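Amna Tanoli had the coffee poured before I got my coat off, and it was a good ten minutes before we got to the subject of tables, because first I had to hear about the drive up to Flutovthorpe and the snow still sitting in the ditches there in March. Her aunt Bushra sat by the window and corrected the route.

The two of them run Jadoon, a small shop that sands, oils and finds homes for secondhand tables. Bushra started it in her garage. Amna joined after college, meaning to stay one summer, and she laughs about that now.

"People come in and ask for dark," Amna told me. "Dark, dark, dark, everything like their grandmother's sideboard. And I say fine, I've got dark, but come and look at the pale ones first. Stand there a minute. Put your hand on it."

What she loves is the grain. She can talk about it for as long as you let her, and I let her (the coffee was very good). A straight grain is restful, she says, and she wouldn't turn one away, but the tops that get her out of bed are the wavy ones, with the long ovals and the stripes that bend around them like water going past a stone.

"My aunt calls them maps," she said. "When I was little she'd give me a pencil stub and tell me to find the river, only I wasn't allowed to touch the pencil to the wood. Just follow it in the air!"

"You touched it once," said Bushra.

"I touched it once," Amna agreed.
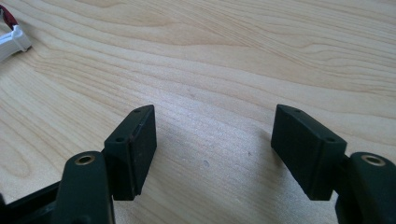

Nighat Sandhu would tell you that all this is wasted on anyone who means to eat at the thing. A pale top shows every ring and every drop of turmeric, she said when I called her afterward, and she has gone back to a tablecloth and is perfectly happy, thank you.

Amna has heard it before. She doesn't argue about the turmeric. Her own kitchen table at home has a yellow thumbprint near one corner that she's stopped trying to get out, and she thinks a tablecloth over a nice grain is a shame, but she sells to tablecloth people too and likes them fine.

I asked what a person ought to do with a pale top once it's home. Bushra took that one. Wipe it with a damp cloth, she said, and then a dry one, going the way the lines go. Keep it out of the hard sun for the first few weeks. She oils hers twice a year and lets it sit overnight, and she won't hear of the spray polishes.

"The first table I ever did took me 45 hours," she said. "I kept sanding. I was so afraid of stopping too soon. Then I charged 53 dollars for it, and my sister didn't speak to me for a day."

They've done over 178 since, by Bushra's notebook, a fat green one with a rubber band around it. She found me the page for that first table, and we spent a while trying to read her handwriting.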